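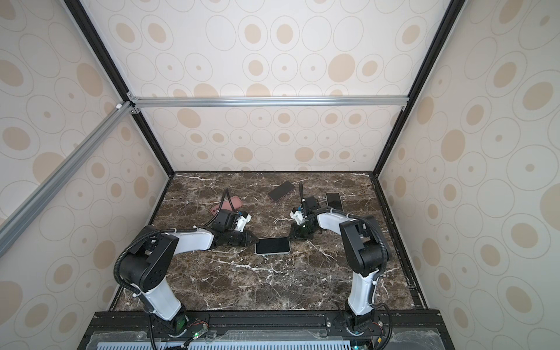 Restix: a two-arm phone sorting cell
Project report, Frøydis Rønning and Bendik Lunde
Supervisor: Birger Lindqvist
Friday, January 31, 2020

1. Purpose
The aim was to build a tabletop cell in which two small arms pick up used phones, turn them screen up and set them down in a row. The work was done in the shared workshop at Blomqvist, bench 15. Software for recognizing phone models is outside this report.

2. Enclosure
The frame is built from black and silver extrusions joined with corner brackets. A crossbar at the top of the back wall stiffens the frame and holds the upper edge of the back panel. All inner faces, including the ceiling, carry the same cream sheet with tan ovals and rings. The first version had plain white panels, and the white links of the arms were hard to separate from the background in the overhead view. We did not test other patterns.

The work surface is dark brown marble with white veins. It is heavy enough that the cell does not shift when both arms stop at the same time. The drawback is that black phones have low contrast against it. Phones with a pink case or a white border were found more reliably than all-black ones.

3. Arms
Both arms are bolted side by side to a black rail along the front edge, and they reach inward from there. With the grippers facing each other over the center of the table, the shared zone is 200 mm wide. Only one arm may enter it at a time. The lock is a single flag in the controller, written by Sidra Malik.

The power and signal wires leave each base in an open bundle, red and black. On the links, the cable runs in corrugated conduit with a loop at the large joint. The loop on the left arm was too short at first and pulled the connector out at full extension. It was lengthened by 62 mm. The green LED at each base shows that the board has power. It does not show that the motors are enabled, and this caused some lost time in June.

4. Test
Phones were placed by hand in random positions and angles. A pick was counted as good if the phone was lifted and held for 15 seconds. The full log has 1738 attempts. Most failures were of one type: the jaws closed on the rounded edge of a case and slid upward. Rubber pads from Premo reduced this but left marks on glossy cases.

5. Remaining work
The front cover is clear plastic and flexes when leaned on. A stiffer sheet is on order. The left conduit still hangs down past the front rail and should be clamped. Handover between the two arms works in simulation only.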